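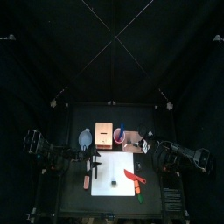

**To:** flollar-cells list
**Subject:** Re: gripper opens by itself after a stop is cleared

I can confirm this one. We had it on our two-arm cell last month and I spent most of a week on it, so I'll write down what I have. I have a workaround and a fair idea of the cause, but no proper fix.

Quoting the original report with my answers in between.

> We are running Waaka with a pair of arms and Priltari grippers. After a protective stop, one of the grippers sometimes opens when the stop is cleared. The arm itself doesn't move. If the gripper was holding something, the part drops.

Same here. The arm stays put and only the gripper acts. I first put it down to a loss of power to the gripper, but it doesn't go limp. It drives open at normal speed, all the way to its open limit. That means it is getting a command from somewhere.

> It doesn't happen every time and we can't make it happen on purpose. We haven't found anything in the log at the moment it opens.

You won't find it under the default log level. Gripper commands are only written out at debug level, and the messages replayed on reconnect aren't written at all until you also turn on logging for the bus driver. Once I had both on, the order of events was plain:

1. The stop comes in. Waaka stops sending to both arms and closes its side of the gripper connection.
2. The gripper holds its last position, as it should.
3. The stop is cleared and the connection is opened again.
4. The driver sends whatever is still in its outgoing buffer.
5. Waaka reads the gripper position and starts sending fresh commands.

Step 4 is the trouble. The buffer isn't emptied when the connection closes. If an "open" command was waiting there when the stop arrived, it gets sent on reconnect, before anything has checked whether it still makes sense. In our log the old command is on line 1149 and the first position read comes after it. The gap between them was 524 ms, plenty of time for the fingers to open.

It also explains why it seems random. Most of the time the buffer is empty or has a repeat of the hold command in it, and then you see nothing. You only get a drop if the stop lands close to a release and the command is still queued when the object is gripped. On our cell that happens most with short pick and place moves, where a grasp follows soon after the last release and the operator is working fast.

> Could it be the gripper firmware?

I don't think so. I swapped the left and right grippers and the fault stayed with the same side of the cell. I also ran one gripper from the Priltari bench tool, cut the connection and brought it back many times. It held its position every time. The bench tool doesn't go through the Waaka driver.

> We also wondered about the power supply. Ours is the Elletti unit that came with the cell.

Ours too. I put a meter on it during stop and clear and saw no dip on the gripper line. I can't rule out a bad unit at your end, but I would look at the buffer first.

Now for reproducing it. I used a small block gripped standing on end, high enough in the fingers that a change in grip shows up right away in the wrist view. Hold it low over the surface. Light blocks only, no glass, nothing with an edge. 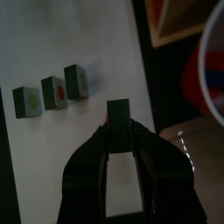
*Wrist view, green block held upright in the gripper.*

The steps:

- Set the log level to debug and turn on bus driver logging.
- Slow the gripper send rate to the lowest setting. This keeps commands in the buffer longer and makes the fault much easier to hit.
- Send open, then close on the block, then trigger a protective stop as soon as the fingers have made contact.
- Wait until both arms report stopped.
- Clear the stop from the console with everybody's hands out of the cell.

With the slow send rate I got the fault in 9 runs before I had enough logs and quit. At the normal rate I had to keep trying for most of an afternoon to see it once.

What we do in the meantime:

We changed the clear procedure. The operator switches the gripper channel to disabled before clearing the stop, clears it, waits for the position to show on the console, and then enables the channel again. Disabling the channel happens to empty the buffer. I checked this in the log and the old command is gone. We haven't had a drop since, but I'd like to see that from more than one cell before calling it safe.

The order matters. If you clear first and disable after, you are too late, and the console gives no warning. We taped the order to the console.

We also stopped letting anyone reach in to take an object from a stopped gripper. Before this, people did it as a matter of course: the arm was stopped, the light said stopped, so they put a hand under the part and cleared the stop with the other hand. With a block that is harmless. Some of our task sets have heavier things in them, and the fingers opening next to your hand is a surprise even when nothing falls on you. Our rule now is that an object in a stopped gripper stays there until the channel is disabled.

I know some of you clear stops from a script. Please look at what the script does to the gripper channel. Ours reconnected both arms in one call, with no delay and no check, so it hit this fault every time the conditions were there. I've taken it out of use.

Things I haven't tested:

- Whether a full emergency stop behaves the same way as a protective stop. Ours cuts power to the gripper, so I'd expect a different result, but the buffer sits on the computer side and may well survive it.
- Whether the arm commands are buffered the same way. I have never seen an arm move on clear and the arm driver seems to have its own check, but I only read that part of the code quickly. If somebody knows it better, please speak up. That would be a much worse fault than this one.
- Older Waaka releases. We went straight to the current one in September and didn't keep the old install.

I've sent the logs and the steps to the Waaka maintainers. They have confirmed they received them and nothing more so far. A fix looks small to me, since all it needs is to empty the buffer on close and refuse to send until the first position read is in. I have a patch that does the first half. It needs a review by somebody who knows the driver before it goes near a cell with people working at it, so I'm not attaching it to the list.

If you try the steps, please post your gripper model, your send rate, which side it happened on, and the gap between the replayed command and the first position read. Also say if you tried and could not get it to happen.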